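Nastden Towel Folding Kit: Gallery and Notes

Home / Products / Folding / Gallery

Updated May 2026

The Nastden towel folding kit is a two-arm robot with a table, grippers, sensors and the Nirka 2 software. It is made for small laundries, gyms, salons and guest houses that fold the same kinds of towels every day and do not have room for a tunnel folder. The pictures on this page were taken at our shop in Nurnthorpe during work on small logo towels. The notes between them cover the parts of the kit that customers ask us about the most. Prices and lease terms are at the bottom.

The table

The kit ships with a plain cream-colored top. We picked a matte surface so the overhead lights don't leave bright spots, and a color that is different enough from most towels for the software to find the edges. White towels on a cream top are the hardest case. If most of your stock is white, order the dark top. It costs the same and bolts to the same legs.

The arms reach in over the table from the left and right, so a towel in the middle can be worked from both sides. Towels wait at the back left until their turn. The towels in this set are terry with an embroidered logo in one corner.

A beige towel partway through, with a green one behind the left gripper.

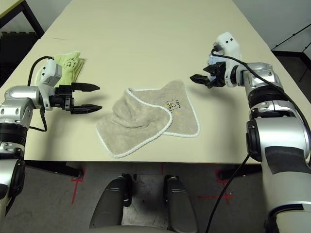
Floor position matters more than people expect. The robot has to stand in the same place relative to the table every time it is switched on. If it is a hand's width off, the software will correct for it, but the reach to the back corners gets shorter and you will see more towels skipped. We put colored tape on the floor and suggest you do the same. Lockable feet are available for the table if your floor slopes toward a drain, as many laundry floors do.

Leave clear space behind the robot for its cables and for someone to get in and plug things back in. The cables on the arms are run on the outside. Some customers have asked for covers. We tried sleeves and took them off again, as they collected lint and made it slower to swap a damaged cable. A spare set of arm cables comes in the box.

What it folds

Out of the box, Nirka knows these items:

Hand towels
Face cloths
Small bath towels
Kitchen towels
Microfiber cleaning cloths
Pillowcases, plain, no ruffle

It does not fold fitted sheets, robes, shirts, bath mats with rubber backing, or anything with long strings. Full-size bath sheets are too big for the standard table. There is a long table in the catalog, but it doesn't change the reach of the arms, so it is only useful as extra stacking space.

Towels must be fully dry. Damp terry sticks to itself and the grippers will pull up two layers when they should pull up one. Loads that come straight out of a hot dryer are fine.

Mixed colors are fine too. Mixed sizes are fine if they are all on the list. If you want the towels sorted by color as they are folded, turn on the sort option in the settings and tell the software where each stack should go. Sorting by logo is not supported. The software can use a logo to tell which side is up, but it does not read it.

Picking up

Most of the time in a folding job goes into getting a crumpled towel open. The fold itself is quick. The software looks for a corner or a stretch of hem, takes hold, lifts, and lets the towel hang while it looks for the next corner. If it doesn't find one, it puts the towel down and tries from another spot. You can set how many tries it gets before it gives up and pushes the towel to the reject side.

Light-colored stock with a clear border gives the best results. Towels with frayed hems slow it down. So do towels that have shrunk unevenly and are no longer square.

Three colors on the table, with the cream towel held in the right arm and the left gripper open.

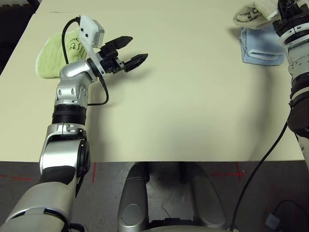 Speed is the question we get in nearly every call. In our last full run at Nurnthorpe, the kit was given 269 towels in one shift and had 91 of them folded and stacked before the midday stop. A practiced person is faster than that. The kit makes sense where the folding would otherwise be done late, done by someone who should be at the front desk, or left in a basket until morning. If you have a full-time folder who is good at it, we will tell you to keep them and look at our carts.

The Farooqui Linen Service has had a kit in its back room since the first version and sends us a list of faults every month. Much of what changed in Nirka 2 came off that list:

The robot now waits when someone reaches over the table, and picks up again where it left off. In version 1 it started the towel over.

The reject side can be set to left or right.

The screen shows the reason for a reject in plain words. It used to show a code.

A towel with a label sewn in the hem is no longer taken for two towels.

The stop button on the tablet is larger and stays in the same corner on every page. The physical stop button has not changed.

Things still on the list: it is slow with very thick terry, it sometimes leaves the last fold a little crooked, and it can't tell a stain from a pattern. If you need stained towels pulled out, someone has to do that before they go on the table.

The grippers

The standard gripper has a pair of narrow black fingers that taper to a tip when closed. The narrow tip is there for getting under a folded edge or pinching a single layer. A wider flat pair is sold separately and is better for kitchen towels and pillowcases, where the cloth is thin and slides.

Fingers are a wear part. They get scratched and dusty within the first days, and that does no harm. Replace them when the tips no longer meet cleanly or when you see pulled loops in the terry. Changing a pair takes a screwdriver and doesn't require a new calibration, though the software will ask you to run the short check. Wipe them with a dry cloth at the end of the day. Don't use fabric softener sprays near them, since the film makes them slip.

The closed fingers at the logo on a folded beige towel. The green one farther back is folded too.
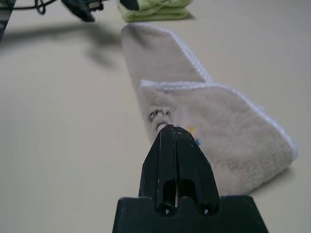
Fold patterns are set per item. Half, quarter and thirds are built in, and you can choose whether the logo ends up on the outside. For the logo setting you need to show the software one sample of each towel, laid flat with the logo up. It takes a minute or so and is saved under whatever name you type in. If you change supplier and the new towels carry the logo in a different corner, add them as a new item and leave the old one in place until the old stock is gone.

Custom folds can be ordered. Send us a short video of a person doing the fold at normal speed on a table, plus a few of the towels. We'll say whether the kit can do it before charging anything. Rolls are a common request from spas. At present we don't offer them. The loose roll we can get does not hold together in a basket, and we don't want to sell it like that.

Setting up

Delivery is by truck with a lift gate. We need a ground floor door or a freight elevator. Our installer bolts the table together, places the robot, marks the floor, runs the calibration and stays through your first load. Whoever will be using it should be there for that part. The tablet menus are simple enough, but it helps to have seen a towel rejected and cleared once before doing it alone.

Power is a normal grounded wall outlet. Please don't run it from an extension cord shared with a dryer or a press. A network connection is needed for updates only. The kit folds without one.

Keep the area around the table closed to the public. It is a moving machine and it belongs in a work room.

Price and terms

The lease is $269 a week and includes the robot, the standard table, one set of standard grippers, Nirka 2, updates, and phone support during working hours. Replacement fingers are included up to a set each month. Damage from liquids is not covered.

There is a trial period of 30 days from the date of installation. If you send the kit back within that time, you pay for the weeks used and the return freight. Floor tape comes up with a plastic scraper and a little warm water.

After the trial, the lease runs month to month. We ask for two weeks' notice before pickup so we can book the truck.

Outright purchase is quoted case by case. Used kits come up now and then, and they are listed on the Returned Equipment page with the wear noted for each one.

Bringing your own towels

You are welcome to visit the Nurnthorpe shop and run your own stock before signing anything. Bring a normal load, the way it comes out of your dryer, including the worn ones. A load of new towels will give you a better result than you will see at home. Visits are by appointment through the contact form. Put the towel sizes and colors in the message so we can have the right table top out.

Related pages

Nirka 2 release notes
Table tops and legs
Gripper fingers, standard and wide
Carts and shelving
Returned Equipment
Contact and shop visits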